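4.2 Changes in task content at the Jastamthorpe site

Before the Tillon system was introduced, resetting the reading lounge was treated as a single job. One attendant cleared the tables, returned books to the shelves, put small items back in their places and reported anything damaged. The work was not timed and appeared on the rota only as "lounge". Automation required it to be split into separate tasks, and most of the changes reported below follow from that split.

Under the new arrangement, staff carry out each handling task with a hand-held gripper, and the recordings are used to train the arm that later takes over part of the evening reset. Over the study period the attendants recorded 2,102 handling episodes, of which 1,224 were accepted for training. The remainder were rejected at review, mostly for incomplete grasps or for a start position outside the permitted range. Rejected episodes counted as working time but not towards the weekly target, a rule that caused more disagreement than any other part of the scheme.

Small objects on tabletops made up the largest group of accepted episodes. Figure 3 gives a typical working position for this group, with a computer mouse between the two fingers.

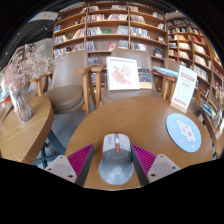
Figure 3. Tabletop handling in the reading lounge, seen from the hand-held gripper.

The attendants' accounts of this work differ from those of the site management. Management described recording as light duty, suitable for the last hour of a shift. The attendants described it as slow and tiring for the wrist, and as work that could not be combined with anything else. Mortimer Boateng, the longest-serving attendant, put it as follows: "If a visitor asks me where a book is, I have to stop and start the whole thing again. Before, I would have walked them over and picked up two cups on the way."

Interruptions of this kind were logged for one month, June. There were 191, and almost 38 per cent led to the episode being abandoned. From the following month recording was moved to the period after 19:00, when the lounge is quieter. This reduced the number of abandoned episodes but moved hours from the afternoon to the evening — a change which had not been included in the original agreement with staff.

A second change concerns judgement. Attendants had previously decided for themselves whether an item was out of place. The task sheets prepared by Emmett Sorensen now set a fixed position for each item, and departures from it are entered as errors. Three of the attendants said that they had begun to follow the sheet outside recording hours as well. The same effect was noted at Whitlock, where no arm has yet been installed, and is taken up again in Section 5.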